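Setting a charge schedule on a Flekach home charger

This page covers the Flekach wall unit with a tethered cable and the Ivanyshyn app. Installation must already be complete and signed off by your electrician. Allow 5 minutes.

Before you start

Find your off-peak hours on your electricity bill. On the Bollasdale night tariff they start at half past midnight. Turn off any timer set in the car itself. Two timers running together will often leave the battery uncharged in the morning.

Pairing

Open the app, choose Add charger and enter the installer code. The default is 3232. Change it when prompted. The light on the unit turns from amber to steady green.

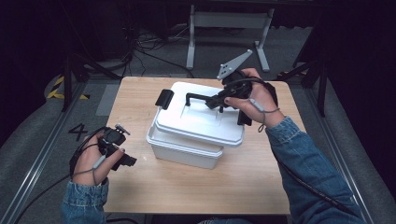
Two hand-held grippers and a white storage container.

Setting the schedule

1. Go to Charging, then Schedule, then New.
2. Enter the start and end times of your off-peak period.
3. Set the current limit. Leave this at the installer's figure unless you have been told otherwise.
4. Press Save and wait for the tick. If the app closes first, the old schedule stays in place.

Plug in at any time of the evening. The unit should show a slow blue pulse - this means it is waiting for the start time. 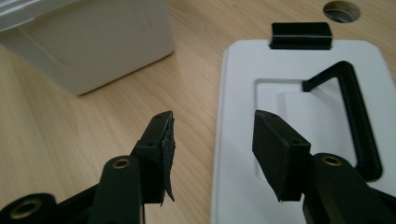
If the pulse is red, unplug the car, wait for the light to go out and plug in again. Error 532 means the unit has lost its clock, usually after a power cut. Open Settings, choose Sync time and check the schedule again.

Homes with a Fovex load balancer may see charging pause while an oven or shower is in use. It restarts by itself.

Page maintained by Bohdana Ostapchuk. Menu names checked in July.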